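**Call for participants: guiding robot arms by hand and by remote control**

Wirer invites applications from adults who wish to take part in a study of how people show a robot a task. The study forms part of the Perron project and will run at our Claltonine site from February. No previous experience with robots is required.

Participants will guide a pair of robot arms through short handling tasks with folded cardboard, such as taking hold of a flap or closing a lid. 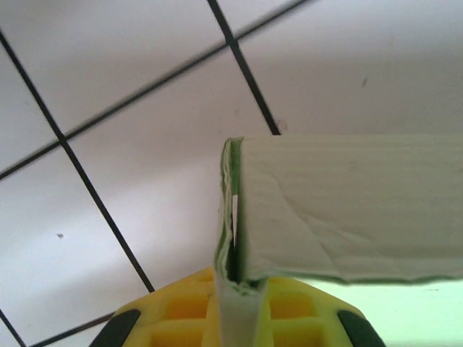 Each participant will attend 2 sessions. In the first, the arms are moved directly by hand. In the second, they are controlled from a separate desk using a pair of hand-held levers. Every attempt is recorded, including those which are abandoned, and the project expects to collect more than 200 attempts in total. A member of staff will be present throughout.

There are 16 places. Applicants must have full use of both hands and be able to sit comfortably for the length of a session, with breaks. Left-handed applicants are particularly encouraged to apply.

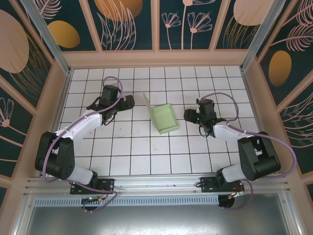
**Will my performance be judged?**

Participants are not scored, and slow or unsuccessful attempts are kept in the record on the same terms as all others.

Travel costs within the local area will be repaid on production of a receipt. Application forms may be obtained from the Pronent office at the Claltonine site and should be returned there by noon on the last working day before the study opens.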